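Re: [fevside-tenants] Low flow at kitchen taps, upper floors
From: Natalia Jaramillo
Date: Jan 6, 2022

Tiburcio,

Comments on the pressure readings are inline. Kitchen sink with the tap, and a close-up of a plate and its screws: 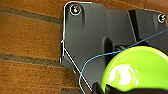
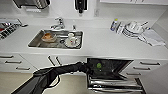

Dark plate with screw heads (first); sink and tap (second).

Tiburcio Cortés wrote:
> Static pressure at the Ventura Street inlet is 200 kPa. I would
> replace the booster pump before July. Etitz quoted on the
> 1000 L tank as well.

200 kPa static tells us little on its own. We need the residual with 3 outlets open. If it drops below 100 kPa, check the strainer and the isolating valve first; both are cheap to service and neither appears in the maintenance log.

> The Bukar valve is rated for this.

Rated for the pressure, yes. The data sheet gives no loss figure at our flow rate, so I have left it out of the calculation.

I would not order the tank yet. Storage does not correct a restriction downstream of it, and the slab loading has not been checked. Please send the pipe diameters for the riser, in millimetres, and note where the old galvanised section ends.

Natalia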